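Week 7: When the log says success

The Tirholm garment trial is in your reader, with Josefina Jara's fault notes from November. Lunmont's summary claims more than 400 clean folds out of 500. Treat that with suspicion. A fold was scored as clean if the fingers closed and reopened on time, and fingers will close on nothing quite happily. Jara found runs where the cloth had slipped and the arm carried on folding air.

Dark clothing was worst. Dark grey lining against black cloth gives the camera little to go on, and a swing tag on a string can catch.

Before the seminar, write down what you would have measured instead. 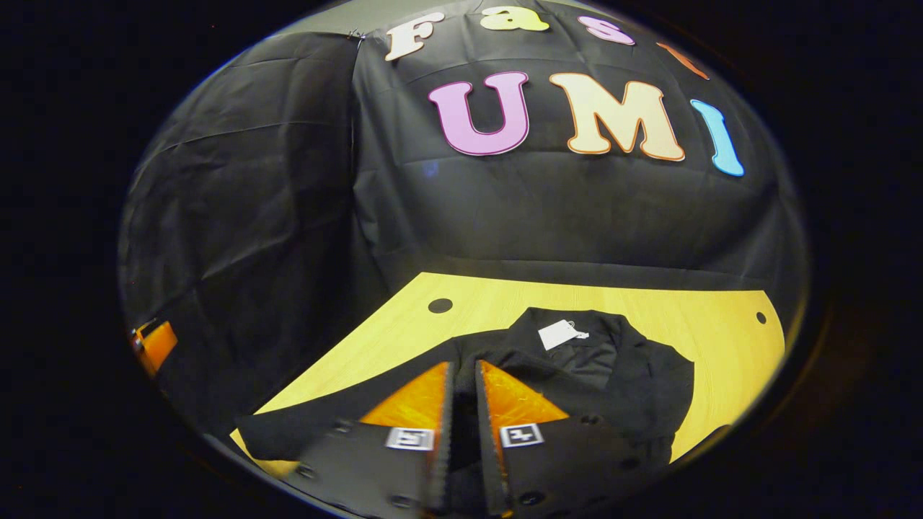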